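[인터뷰] 모드콤브 새 EP ‘드랄리크’, 킥 드럼을 먼저 지우고 시작했다

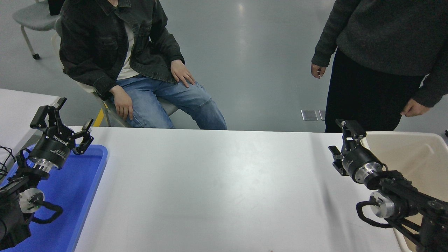 흰 테이블 건너편에 앉은 사람과 서 있는 사람.

전자음악 듀오 모드콤브(Modcombe)가 네 곡짜리 EP ‘드랄리크(Drallik)’를 낸다. 프로듀서 타레크 카사우네와 신시사이저 담당 셰이 오이링의 두 번째 작업물이다. 첫 싱글은 ‘살리바(Saliba)’, 레이블은 불트베르크(Wultberg)다. 대화는 대부분 제작 과정에 할애됐다.

두 사람은 이번 EP의 출발점으로 저역 정리를 꼽았다. 카사우네는 “전작은 킥과 베이스가 60Hz 부근에서 계속 부딪쳤다”며 “마스터링 단계에서 해결하려다 전체 음압만 잃었다”고 말했다. 이번에는 네 곡 모두 킥 없이 편곡을 끝낸 뒤 마지막에 킥을 넣었다. 베이스 라인의 음정이 정해진 상태에서 킥의 튜닝을 맞추는 순서다. ‘살리바’의 킥은 베이스 근음에서 완전5도 위에 맞춰져 있다.

중역 처리도 달라졌다. 셰이는 315Hz를 여러 번 언급했다. “패드를 세 겹 쌓으면 315Hz가 먼저 뭉친다. 예전에는 버스 전체를 깎았는데, 그러면 보컬의 몸통까지 얇아진다. 지금은 가장 아래 패드에만 다이내믹 EQ를 걸고 나머지는 건드리지 않는다.” 600Hz 위쪽은 필터 개폐만으로 움직임을 만들었고, LFO는 한 곡에서만 썼다고 한다.

보컬은 시마 비슈와카르마가 맡았다. 데모를 받은 비슈와카르마가 원곡보다 단3도 낮은 조를 제안했고, 듀오는 이를 받아들여 신시사이저 파트를 다시 녹음했다. 오디오를 그대로 피치 시프트하는 방법도 시험했다. 카사우네의 설명이다. “어택이 뭉개졌다. 특히 짧은 스탭 소리가 그랬다. 미디로 남겨 둔 트랙은 바로 옮겼지만 하드웨어로 녹음한 것은 다시 연주하는 수밖에 없었다.” 재녹음은 8월에 마쳤다.

보컬 체인은 단순하다. 컴프레서 두 대를 직렬로 걸어 앞단은 빠르게, 뒷단은 느리게 반응하도록 했다. 리버브는 플레이트 하나이며 리턴 채널에서 400Hz 아래를 잘랐다. 더블링 트랙은 후렴에서만 들린다. 셰이는 “절에서도 더블링을 켠 버전이 있었는데 가사가 잘 안 들려서 뺐다”고 했다.

믹싱 엔지니어는 라미 후라니다. 듀오가 넘긴 것은 스템이 아니라 이펙트를 뺀 개별 트랙이었다. 후라니가 요구한 조건은 두 가지로, 마스터 버스에 리미터를 걸지 말 것과 사이드체인을 끈 파일을 따로 보낼 것이었다. 카사우네는 “펌핑을 편곡의 일부로 생각해 왔기 때문에 처음에는 불편했다”고 인정했다. 최종본에서 사이드체인은 전작보다 얕고 릴리스가 길다.

클럽용 버전은 별도로 만들었다. 미레유 시디아크가 맡은 ‘살리바’ 리믹스는 원곡보다 템포가 빠르고, 보컬은 브레이크 구간에만 남아 있다. 앞뒤로 서른두 마디씩 드럼만 있는 구간을 두어 믹스하기 쉽게 했다. 셰이는 “원곡의 코드 진행을 하나로 줄여 놓은 것이 마음에 들었다”며 “우리라면 그 결정을 못 했을 것”이라고 평했다.

발매 형식은 디지털과 12인치 바이닐이다. 바이닐은 1000장을 찍으며, 커팅용 마스터에서는 저역을 모노로 모으고 치찰음을 추가로 눌렀다. A면에 두 곡, B면에 한 곡과 리믹스가 들어간다. 남은 한 곡은 디지털로만 공개된다. 면당 길이를 늘리면 커팅 레벨이 내려가기 때문이라고 카사우네는 설명했다.

라이브 구성을 묻자 답이 갈렸다. 카사우네는 노트북을 시퀀서로만 쓰고 소리는 전부 하드웨어에서 내고 싶어 한다. 셰이는 패드 계열은 샘플러로 옮겨야 한다는 쪽이다. “폴리포니가 모자라서 코드가 바뀔 때 앞 음의 꼬리가 잘린다. 큰 스피커에서는 더 잘 들린다.” 두 사람은 아직 합의하지 못했다.

‘드랄리크’ 디지털 버전 발매일은 1/12/20이다. 바이닐 발송 일정은 레이블이 따로 공지한다.

뉴스레터를 구독하시면 새 인터뷰와 발매 소식을 이메일로 보내 드립니다. 이메일 주소 입력 | 구독하기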